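Stutdale Municipal Election: Questions We Keep Getting

Updated Thu 4 June

The clerk's office answers the phone until half past four. After that, you have us, the elections page. Most of what people ask is below, in the order they tend to ask it.

Who can run for council?

Anyone who is 18 or older, a citizen, and has lived in Stutdale for the past year. You don't need a degree, a party or a firm handshake. You do need to not work for the town, or to be willing to take unpaid leave while you find out whether your neighbours like you.

How many signatures do I need on my nomination form?

Councillors need 23 and mayoral candidates need 50. Get a few extra. Every cycle someone hands in the bare minimum and learns that their brother-in-law lives on the Nernside side of the river and always has.

Is there a deposit?

Yes, $294. You get it back if you win at least a tenth of the winner's vote in your ward. It comes by cheque, and the cheque comes when it comes.

What does a councillor do?

Reads. The agenda package for a regular meeting can run past a few hundred pages, and a good share of those concern culverts. Councillors also vote on the budget, set bylaws, sit on boards and get stopped in the cereal aisle about snow clearing.

How many councillors are there?

Six, two from each of the 3 wards, plus the mayor. The mayor has one vote like everyone else, which has come as a surprise to more than one mayor.

Which ward am I in?

If you live north of the tracks, Ward 1. South of the tracks and west of Lacerda Road, Ward 2. Everyone else is in Ward 3, including the people on Iner Crescent who were in Ward 2 last time and have written to us about it. The boundary moved in March after the population review. Your old councillor may still wave at you.

Do we have parties?

Not on the ballot. Candidates may hold whatever opinions they like about federal and provincial politics, and many will share them with you on your porch.

Can I put up lawn signs?

On private property, with the owner's permission, starting 30 days before the vote. Signs on boulevards, hydro poles, traffic islands or the war memorial will be picked up and stored at the works yard, where you can collect them during business hours. Signs must be down within 72 hours of the polls closing. This applies to winners too.

How do I vote if I'm away?

Ask for a mail ballot. The kit has two envelopes and a declaration. Ballot in the small envelope, small envelope and signed declaration in the large one. If you forget to sign, we can't count it, however nicely you filled in the circle.

What ID do I need on the day?

One piece showing your name and address, or two if neither does the whole job. A library card plus a utility bill is fine. A fishing licence is fine. "Everyone here knows me" is not on the list - we checked.

Where do I vote?

At the community hall, whichever ward you live in. Doors open at 8 a.m. and close at 8 p.m. If you're in line at eight, you get to vote.

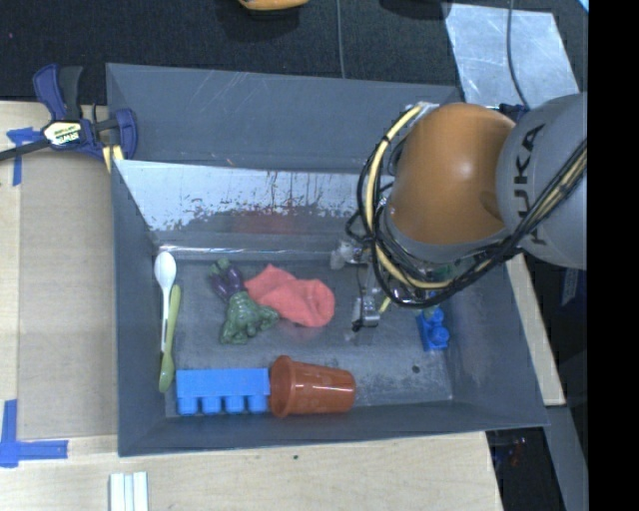

White plastic spoon and green utensil in a large grey bin.

Can I ask for a recount?

If the gap is 17 votes or fewer, it happens automatically. Otherwise a candidate has ten days to apply to the returning officer, Hongjun Jia, in writing and with grounds. A strong feeling is not grounds.

Who do I complain to?

About the election, Hongjun Jia. About a councillor's conduct, the integrity officer, Chak-lun Chu. About the roundabout, your councillor, once you've elected one.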